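夜ふかしの本棚

2021年8月3日

読み終わってしまいました、Lindsay Merrickの『Muswood』! 日曜の夜に30ページだけと思って開いたのに、気づいたら窓の外が白くなっていて、翌日の仕事はもうぼろぼろ。でも後悔はしていません。

舞台は1798年、Muswoodという森のはずれの屋敷。亡くなった叔父の蔵書を整理するために雇われたNilaが、目録にない日記を一冊見つけるところから話が始まります。こう書くとよくあるゴシック小説みたいですが(実際、きしむ階段も開かずの部屋もちゃんと出てきます)、読んでいる感触はずいぶん違うんです。とにかくNilaがよくしゃべる! 怖がりながらも文句を言い、おなかをすかせ、日記の書き手のつづりの間違いにいちいち腹を立てる。その声が楽しくて、怪異のほうが後回しになるくらいでした。 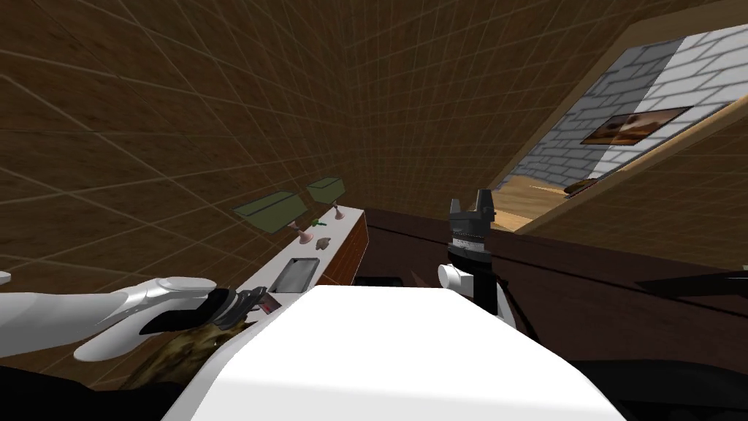 白いカウンターとランプ

全部で26章あって、一章ごとに日記の断片が挟まります。最初はただの天気と食事の記録なのに、だんだん日付が合わなくなってくるんですよね。わたしは143ページでようやく「あれ?」と思って、慌てて最初の章に戻りました。二月の雪の日の記述、これから読む方はぜひ覚えておいてください。

それから医師のTikkanen。登場したときは絶対にこの人が黒幕だと決めつけていたので、書斎でNilaと夜どおし議論する場面では、疑った自分を反省しながら少し泣きました。二人とも相手の話をほとんど聞いていないのに、ちゃんと通じ合っているのがいいんです。

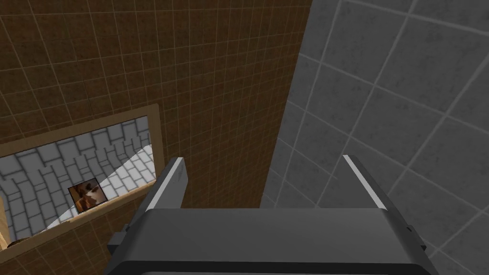 濃いグレーのグリッパー

惜しいと思ったのは終盤の駆け足ぶりで、海辺の町Rusuraに移ってからの話はもう百ページ読みたかったです。宿の女主人なんて、あれだけで一冊書けそうなのに。あと、結末の手紙は誰が書いたものなのか、わたしはまだ決めかねています。Nila本人だと思って読むと、最後の一行の呼びかけだけがどうしても引っかかる……。読んだ方、どう解釈したかコメントで教えてください! ネタバレになる場合は冒頭にひとこと書いてもらえると助かります。

次は同じ作者の短編集を読む予定です。もう枕元に置いてあります。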